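Your Questions About the Dranport Newsletter

We get a good many letters and emails asking the same handful of things, so I've tried to gather the answers together in one place. If yours isn't covered, do please write in, as we enjoy hearing from you (even when you're cross about the crossword!).

How often does the newsletter come out?

We publish eight issues a year, with a longer gap over the summer when half of us are away and the other half are in the garden. Copies usually reach the library and the Gunn Street post office a day or two before they drop through letterboxes.

Do I have to live in Dranport to receive it?

Not at all. We post copies to readers in Wanier and a fair bit further off, many of them people who grew up here and like to know who has won the marrow prize. Postal readers pay 38 pounds a year, and households in the village get theirs free. 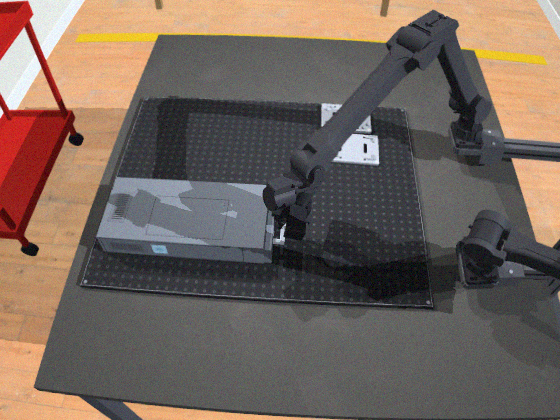
Issue 200

Can I send in something I've written?

Oh, please do! Memories, recipes, walks, grumbles about the bus timetable, they are all welcome, and you needn't worry about your spelling as we tidy everything up before it goes in. Handwritten pieces are fine too, though a clear hand is a great kindness to whoever is typing that month. The closing date for our next issue is June 1, 2026, and anything that arrives afterwards will be kept for the one following.

I sent a piece in May and haven't heard back. Has it gone astray?

Probably not, though it's always worth asking. We do reply to everybody, only sometimes rather slowly. Send a short note with your name and the title of your piece and we'll have a look through the pile.

How do I place a small advert?

Write out your wording and post it to Kirstin Moffat, Box 3518, Dranport, with a telephone number so that she can ring you if anything is unclear. Lost cats and found gloves go in free of charge.

Who prints it?

Clesora have printed it for years, and they've been very patient with us over late changes. Questions about missing or smudged pages should still come to Kirstin, who will send you a fresh copy.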